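Sudstead Growers' Newsletter
June 2, 2001

Blanching and freezing the broad bean crop

The autumn-sown rows on the south plots are ready to pick. Beans for freezing should be taken younger than beans for the table, when the scar on the end of each bean is still green or white. Once the scar turns black the skin has toughened, and no amount of blanching will soften it. Pick early in the day and keep the pods in the shade until they are shelled. Sugar turns to starch quickly after picking, faster still in a warm shed.

Yields are down on last year. Dougal Strachan weighed the pods from his first two pickings and had 13 kilos from a double row of Tsikata, against 50 kilos for the whole of last season from the same length. The cold spell in April caught the lower flowers, and the bottom of most plants is bare. The upper trusses have set normally.

For blanching, use a large pan and a wire basket. Bring the water to a full boil before the beans go in, and work in small batches so that it returns to the boil within a minute. Time three minutes from that point for medium beans, two for very small ones. Lift the basket straight into cold water with ice in it and leave the beans there for as long as they were in the pan. Drain well. Water left on the beans freezes into a crust and sticks them together. 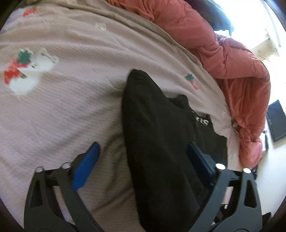

Pirmin Wallner writes that he gave up blanching three seasons ago and freezes his beans raw in the pod, shelling them from frozen as needed. He finds the flavour as good up to Christmas, but admits that they discolour after that, and that the pods take up most of a drawer.

Raw freezing is reasonable for a short store. Blanching stops the enzymes that cause off flavours, and beans meant to last into the spring should have it. Spread them in a single layer on a tray, freeze until hard, then bag, press out the air and label with the variety and the month. Slipping the skins off is easier after thawing.

Zineb Hamdy has the shared tray set and both wire baskets until the end of the month. Please return them dry, as one basket has begun to rust at the handle.

Seed of Tsikata for autumn sowing can be ordered through Emil Leitner. The other variety on trial, Jonetti, will be reported on when the last rows are cleared.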